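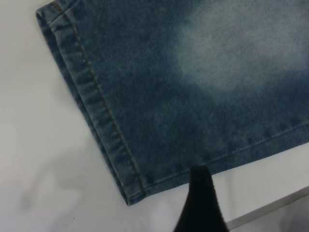
*Leg hem and side seam, item 1. Thread sound at the corner.*

**Folding table and garment check, sorting room**
Date: 26 July 2021
Checked by: Katherine Chambi
Comments read and grumbled at by: Teófilo Ayala

Key: OK / see comment / DO IT AGAIN. Please don't invent a fourth category. Last time we had "OK-ish" in eleven boxes and I still don't know what any of them meant.

## A. Table and floor

- [x] **Table surface clean and dry.** OK. White shows everything, which I was against when we bought it and have come round to.
- [x] **No rough edges or raised screws underneath.** OK. Run your hand along the underside, slowly. Teófilo did it quickly in February and we now keep plasters in the drawer.
- [x] **Table legs locked.** OK.
- [ ] **Floor clear for one stride all round.** See comment. Two Samska crates by the back wall, both full, neither labelled. They have been "going this afternoon" for 14 days.
- [x] **Lighting good enough to see a dark thread on dark cloth.** OK.
- [ ] **Fire door opens fully.** See comment. It opens fully if you move the clothes rail first. I would like it to open fully if you don't.

## B. Denim

Check every seam with your fingers as well as your eyes. Pins hide in hems, and so do the little plastic tails from price tags, which go straight under a fingernail.

- [x] **Pockets emptied.** OK. One bus ticket, one button (not from anything we own).
- [x] **Side seams whole, no popped stitches.** OK on item 1. The brownish-gold topstitching runs down neatly and goes round the bottom corner without a gap. Nearer the top a short bit of thread looks redder than the rest. Maritza Zapata thinks it's a repair, I think it's the light, and neither of us is going to unpick it to find out.
- [x] **Hem lies reasonably flat.** OK. Puckered all the way along the edge, as jeans are. Puckers are not a fault. I mention this for whoever rejected 23 pairs on those grounds and signed the sheet with a squiggle.
- [x] **Fading checked against damage.** OK. The big pale patch on the leg is wash effect and blends away softly. Bleach splashes usually have a harder edge, and the cloth goes thin. If in doubt hold it up to the window.
- [ ] **Zips and rivets.** See comment. Done on item 1. Not done on the rest of the pile because the magnet has walked off again.

## C. Knitwear

- [x] **Checked for pins and brooches before folding.** OK.
- [x] **Ribbing sound, no loose loops to catch a finger or a hook.** OK as far as I can tell with the layers stacked. To be looked at again when it's next opened out.
- [ ] **Folded to the standard shape.** DO IT AGAIN. 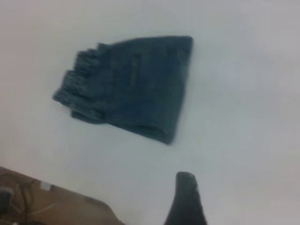
*Knitted item, blue-teal, as folded. Ribbing to the left.*

The standard shape is a rectangle. There is a drawing of it on the wall, done by Ingeborg Baumgart with a ruler, and she will be hurt. The right-hand side has a good long straight fold and I give full credit for that. After that the thing narrows off to the left and finishes in a flight of steps made of ribbing, with the bottom one curling away as if it had somewhere to be.

It matters for the shelf. A lopsided fold makes a lopsided stack, and stacks go up to head height on the Cakirari unit, where they come down on Nelly Espinoza, who is shortest and does most of the reaching.

- [x] **Nothing damp going into storage.** OK.
- [ ] **Moth check.** See comment. Traps are due a change. Sriwong sell them in boxes of 100, and I'd ask that we don't order 2000 by mistake again, even if they did keep.

## D. Stacking and lifting

- [x] **Heavy items on the bottom two shelves.** OK. Denim at the bottom, knits above.
- [ ] **No stack higher than the marker tape.** See comment. Some tape has been moved up. Tape is a limit, please stop treating it as a suggestion.
- [x] **Step stool feet intact.** OK.
- [ ] **Jeans laid out before folding, not folded from a heap.** See comment. 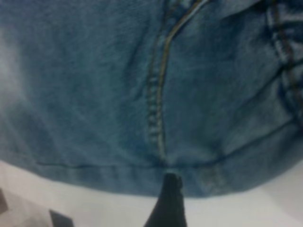 You can fold from a heap, and people do, but you end up dragging the cloth about to find the hem, and that's how a missed pin finds you. Lay the leg down, smooth it from the seam outwards, run a thumb along the stitched line at the bottom, then fold. It adds almost no time. Teófilo says it adds plenty. Teófilo may bring a stopwatch if he likes.

## E. Tools

- [x] **Scissors counted back in.** OK.
- [ ] **Seam ripper capped.** DO IT AGAIN. Found uncapped, point up, in the mug with the pens.
- [x] **Binus steamer unplugged and cable coiled.** OK. Cable has no nicks. The water tank wants descaling, but that's a housekeeping matter and I'm leaving it to someone's conscience.
- [ ] **First aid drawer.** See comment. Plasters low, see A.

## To do before the next check

1. Samska crates labelled or gone. Gone would be nicer.
2. Clothes rail moved away from fire door — permanently, Maritza.
3. New magnet, on a string this time.
4. Tape back where it was.
5. Blue-teal knit refolded. Ingeborg to be kept out of the room until done.

Signed: K. Chambi

*Added in pencil, T.A.: rail moved. Crates still here. Have ordered magnet but not string.*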